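3.2 Conduct of two-arm whiteboard sessions

The rules in this section apply to every session recorded under the Ukeo protocol in which two arms share one table. They were drawn up after a review of 211 earlier sessions, 83 of which had to be set aside for incomplete notes. Most of the gaps concerned the state of the table at the start: which surface was in use, where each arm was parked, and how the cables ran.

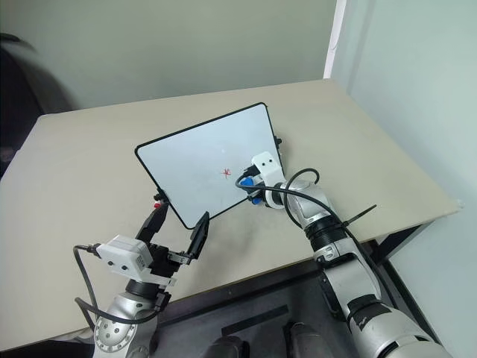 An operator must therefore complete the opening sheet before either arm is enabled. The sheet records the position of the board on the table, any writing already on it, and the opening of each gripper. Writing left from an earlier session may stay in place, provided it is noted. Cables that pass over the work area are to be listed by arm, and the operator must confirm that each has enough slack for the full planned reach. Cable ties with long tails are permitted but must be reported at the June inspection.

Figure 4. Whiteboard on the shared table, with both arms extended toward it. Faint streaks of old marker remain on the surface next to a short line of red characters.

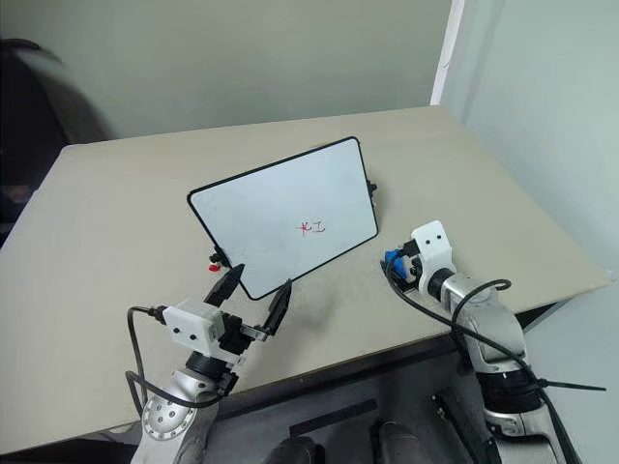
Flotider Laboratory | Working Group on Shared Workspace Practice

Approach to the board is governed by Rule 11. Only one arm may close on the board at a time. The other arm must hold its position until the first has either released or reported a stable grip. This rule was adopted from the Longo handbook with one change: the waiting arm may remain inside the work area if its speed is limited in software. The Grilidness sites, which use a narrower table, asked for this change and have applied it without further amendment.

Small, soft objects are treated separately. Grip force limits set for a rigid board are not suitable for a part that gives under the fingers, and the operator must load the soft-object profile before the first attempt. The wrist camera is the required view for this check, as the head camera is often blocked by the gripper itself.
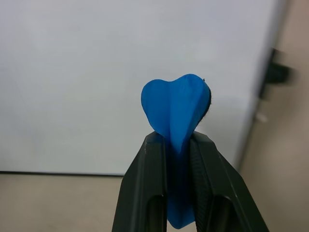 A grasp is entered as acceptable when the object is held between both fingers and the operator can see its upper edge clearly in the wrist view. Visible creases or folds are noted but do not void the entry. If the object shifts after the arm starts to move, the attempt is logged as a regrasp and keeps its original number.

The full log now holds 3466 entries under these rules. Section 3.3 sets out how disputed entries are reviewed and who may change them.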